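Crayfish for a crowd, and getting them there in one piece

Food & Cooking > Fish and Shellfish
Page 1 of 1

pondlife_val
I've been asked to bring crayfish to a do in Derndale in September and could do with some advice. The cooking I'm fine with. It's the bit between my kitchen and their table that worries me, a drive with a long wait for the ferry in the middle. Last year I put them in a lidded plastic tub while they were still warm and they came out soft and smelling of the tub. There will be a lot of people and I was thinking of 127 crayfish, which is what the man at Nasenley has offered me as a job lot. Shell on, eaten cold with bread and dill mayonnaise.

Cook the day before, or the same morning?

brackwater
Day before, every time. Crayfish want a night in the liquor. Boil, take off the heat, add more dill, put the whole pan somewhere cold and lift them out before you leave. If you cook in the morning you'll be packing them warm and you'll get what you got last year.

hob_and_kettle
Agree on the day before. Disagree on leaving them in the pan overnight if you've boiled them properly, as the tails go woolly. I take them out, cool both separately, then pour the cold liquor back over.

brackwater
Never had a woolly tail from it. Overcooked ones, yes. How long are you giving them?

hob_and_kettle
Eight minutes from when it comes back to the boil.

brackwater
There's your problem then. I do five for the ordinary size.

pondlife_val
So cook the day before, and I'll try the cold liquor method on half of them. What about carrying them? I've got a hard cool box but it weighs a ton even before the ice goes in, and it's a fair walk from the ferry car park to the hall.

saltmarsh2
I gave up on the hard box two summers ago and use a foil-lined bag now. This is my table from the last lot I did.
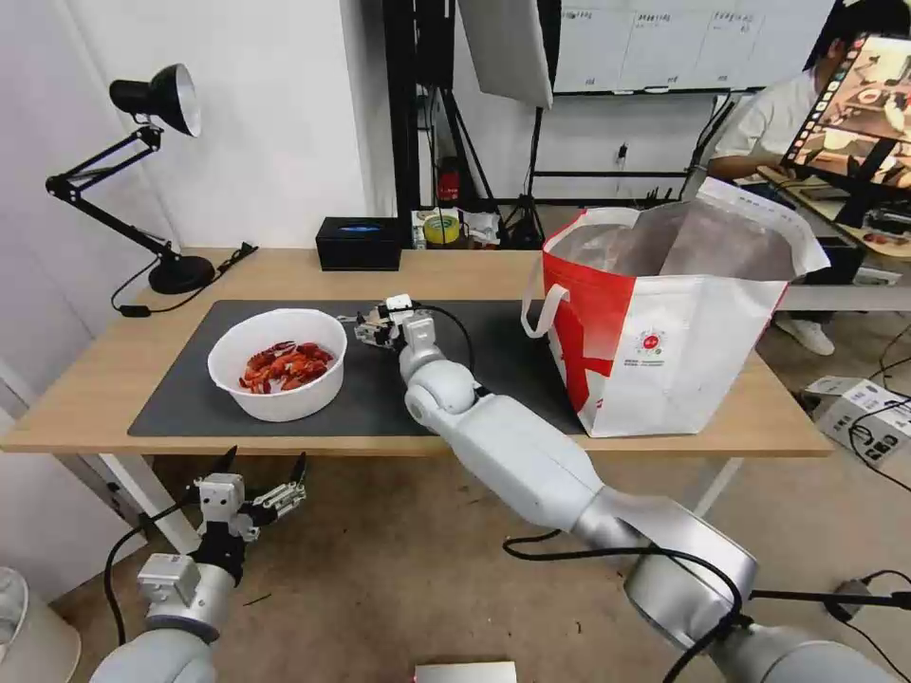 Crayfish travel best if you keep them dry and flat and don't let them sit in melt. I drain them in a colander for a good half hour, then they go in a shallow box with kitchen paper top and bottom, one ice block under and one over. The plain white bowl is for serving and goes in the car empty. The bag is the big red and white one on the right with the silver lining, and it stands up by itself with the top open, so you can load it with both hands. Go for a wide one. The tall narrow sort means stacking, and then the bottom layer gets crushed and the claws come off.

Mine keeps them cold for a morning. I wouldn't trust it for a full day in August.

fennel_top
Those are a lovely colour. Are they the Stojanović ones from the freezer shop, or fresh?

saltmarsh2
Fresh, from Orno. I have used the Stojanović frozen ones and they're fine, but they come already cooked in brine and you need to go easy on the salt in anything you put with them.

hob_and_kettle
I'm going to stick up for the hard box. A foil bag is a foil bag. With shellfish I want a lid that shuts. A cheap supermarket one won't hold its temperature on a ferry deck in the sun.

saltmarsh2
Who's leaving it on the deck? It sits in the footwell under a blanket.

brackwater
Hard box in the car, foil bag for the walk. Move the inner box from one to the other in the car park and leave the heavy thing behind.

pondlife_val
That would suit me, thanks. I've got a trolley as well but the path is gravel.

Next question, ice blocks or frozen bottles of water?

fennel_top
Bottles, 700 ml, and don't fill them right up or they split. You can drink them on the way home.

saltmarsh2
Blocks for me, they lie flatter. Either will do.

larder_lodger
Coming at this from the other end -- is 127 enough? For a proper crayfish supper we allow ten or twelve each, and you said a lot of people.

pondlife_val
There's other food. Ham, potatoes, two cheese tarts. I'd be surprised if everyone has them, half my lot won't touch anything with eyes.

larder_lodger
Then you'll be all right. Put out plenty of bowls for the shells. And paper napkins, I'd get the pack of 400. We had 100 once and ran out before the cheese.

hob_and_kettle
Tissues do in a pinch but they stick to your fingers. Damp flannels are better than either if you can be bothered with the washing.

fennel_top
Lemon in the rinsing water as well.

pondlife_val
Right, I've told Nasenley yes. Foil bag ordered, wide one. I'll do half at five minutes and half at eight and see who's right.

brackwater
Keep them in separate boxes and label them, or you won't know which is which.

hob_and_kettle
Eight.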